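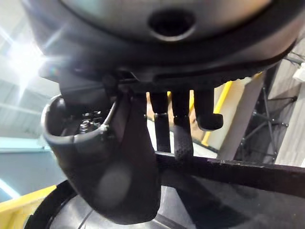 Photo: Pernham Robotics Club

Pre-session inspection, two-arm project
Date: November 13, 2025
Checked by: Montserrat Serrano
Room: Standora Lab, bay 3
Form 41, to be completed before any student powers the arms

Mark each line OK, FIX or N/A. Write a comment for anything other than OK.

1. Emergency stop pressed and released, both arms drop out. OK

2. Hand mounting, all brackets tight by hand. OK
Comment: Checked with power off.

3. Hardware inside the thumb shell. FIX
Comment: The shell is open at the top and the screws and nuts can be seen from the side. Went over each one with the small driver. One took a quarter turn. Put paint marks on them before the February demo so we can see if they move.

4. Finger joints move freely, no grit. OK
Comment: The bent finger straightens by hand and goes back. Otach team to log it if it sticks.

5. Grip surfaces clean. OK

6. Cables on the arms clear of joints through full travel. FIX
Comment: Slack on the metal arm is too loose. Add one tie near the elbow. Do not pull it tight.

7. Floor clear inside the work area. FIX
Comment: See photo. Bubble wrap goes in the recycling and the loose cables go against the wall. Repeat item from last time.
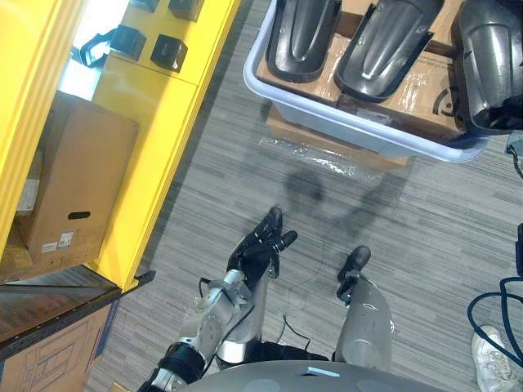

Item 7: carpet in front of the arms, with bubble wrap by the bin and cables at lower right.

8. Spare covers stored where they can't be stepped on. OK
Comment: In the white bin on top of the flattened boxes. Fine for now. Nothing else goes on top of them.

9. Yellow shelving, nothing hanging over the edge. FIX
Comment: Push the black parts on the upper shelf back from the edge. The cardboard box can stay on the lower shelf.

10. Closed shoes, hair tied back, no lanyards. OK

11. Speed limit set in the Nyamweya controller. OK
Comment: Set to 500. Students do not change this without asking me.

12. Session log open and last entry signed. OK
Comment: Last entry is 861.

Result: No power until 3, 6, 7 and 9 are closed. Initial each one here when done.

3 ____ 6 ____ 7 ____ 9 ____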